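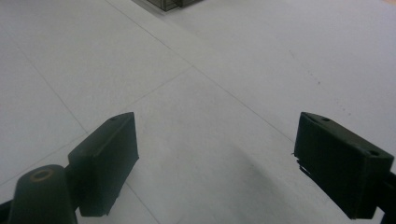

Ľubomír Mikuš wants to know why I keep going on about grout when the tile is the part everybody walks on. Fair enough, but the seams are where a floor tells you how it was laid, and I have been looking forward to this one since October!

Nov 8, 2024
Workshop floor, Sorkville building

Big square tiles, very pale, nearly white with a cool gray in it. Thin gray joints. I love how calm it looks after the brown sheet flooring we had at Losbridge, where you could drop a washer and hunt for it until lunch. A dark part shows up on this stuff from across the room.

Did the joints today with the stiff nylon brush and the Clarstead cleaner. Label says 40 ml to the bucket, and I stuck to it. Changed the water after each bay, 2 buckets per bay by the end. The strip along the bench wall took longest (old cutting oil, I think) and I still want another go at the corner by the sink.

Tap test: went over the first three bays with the wooden mallet handle. Nice dull note nearly everywhere. Two tiles near the door sound hollow on one side. They don't rock and the joints around them are sound, so I put blue tape on them and left them alone. If anyone rolls the drill press through, please go around the tape.

Level: the long straightedge sat beautifully down the middle of the room, so whoever set this took their time. There is a slight fall toward the drain, which I had hoped for and had not dared count on -- mopping should be a pleasure.

Budget for floor care is 1,000 for the year. Sealer for the joints comes out of that. Lashari has a matte one and a satin one. I lean matte, the satin sample went slick under my boots with a bit of water on it. Ľubomír prefers the satin for the bays where we glue up, as drips peel off it more easily. We could do a square meter of each by the window and walk on them for a week.

To do:
second pass, sink corner
ask Lashari about drying time in a cold room
felt pads under the stools before they go back in
re-tap the two taped tiles after the heating has been on a while

Knees sore, very happy with the floor.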